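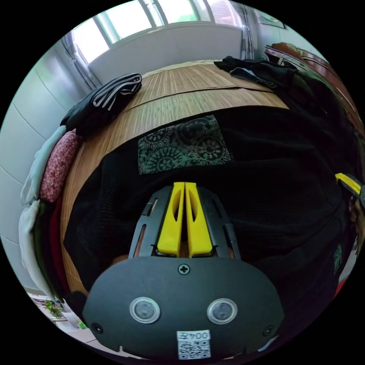
Review: Kurnera 2, annotation and replay software for gripper recordings

Kurnera is desktop software for cleaning up demonstrations recorded with hand-held grippers before they go into policy training. I've used version 2 since August on a cloth-handling set of 118 recordings, most of them on a table with a pile of dark fabric and the odd patterned cloth. It replaced a folder of scripts and a spreadsheet.

Set-up

Installation took one afternoon on a Linux workstation. The importer read our video and pose logs without conversion, but it expects both grippers in a two-handed recording to share a clock. Ours didn't, and I had to write an offset file by hand. The format is documented in the Firnen plug-in guide and not in the main manual, where you'd look first.

Replay and labelling

The timeline is the best part. Video, gripper width and pose scroll together, and you can drop a segment marker with one key. Scrubbing stays smooth on long recordings. The wide-angle view can be flattened, though I left it alone because the flattened version loses the edges, and the second gripper is often out there.

Segment suggestions come from changes in finger width. On rigid objects they were mostly usable. On fabric they were poor. Closing on a thin cloth looks much the same as closing on nothing, so the software marked plenty of empty grasps as picks. I turned suggestions off and labelled by hand.

Perception add-on

The Pillay mask module is sold separately. It outlined a dark green patterned cloth on black knit well enough, then merged the knit with any other dark clothing on the table. Colour and contrast settings helped a little. Bright yellow fingers were never a problem.

Export

Export to our training format worked the first time. A batch of 8 recordings can be queued at once, and a failed one doesn't stop the others. Logs are plain text and readable.

Verdict

Good for replay and manual labelling, weak at automatic segmentation of soft items. Grekon's viewer is cheaper but has no pose track. I'll renew the Kurnera licence and skip the Pillay module.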